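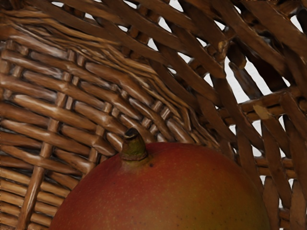 6 min read

3.2 How people say when fruit is ready

I started this part of the study thinking it would be the easy one. We had 192 recorded kitchen conversations from Nernitz and Strobel, and all I wanted was the words folks use when they tell someone else that a piece of fruit is good to eat. (I budgeted one Saturday for the coding. Ha!) The trouble is that people hardly ever say "ripe." They say it's there, it's close, it's had it, give it till tomorrow. My favorite speaker in the whole set just says "now" and hands the thing over.

So I ended up with two piles. Clock words place the fruit on a timeline: not yet, nearly, too late. Feel words go by touch or smell: hard, giving, sweet at the stem. Speakers from Nernitz lean on clock words and speakers from Strobel mix the two freely, sometimes inside one sentence, which made my life miserable when I was deciding where to cut the clips. 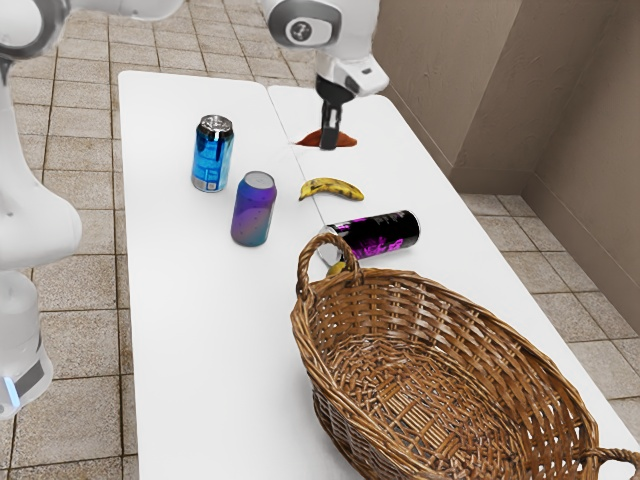 Figure 4. White arm above two tables, with a flat reddish-brown object under the fingers.

I coded 25 of the conversations twice, a month apart, without looking at my first round. Most of my changes were with "soft." In November I had put it under feel words every single time, and on the second pass I kept hearing it as a warning (soft as in hurry up and eat it).

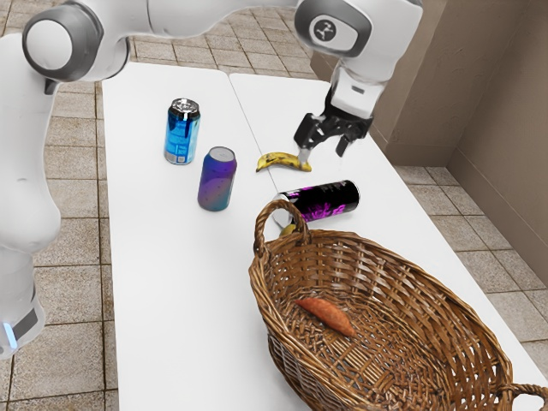
That double life of "soft" matters for the counts in the next section, so I kept a third pile for words that could go either way. It holds 50 tokens out of 800. I'd love to say they sort themselves out by tone of voice, and a few do, but I wouldn't want to lean on that with recordings this noisy. Somebody is always running a faucet!
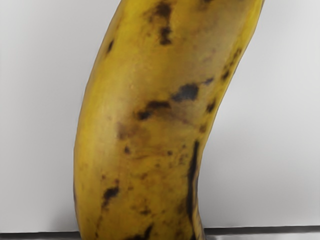 Section by Iresha Sheikh

One more wrinkle before the counts. Kids in the recordings pick up clock words early and then stretch them to everything: bread is "not yet," a bath is "too late." I left those tokens out of the main set and come back to them in 3.4.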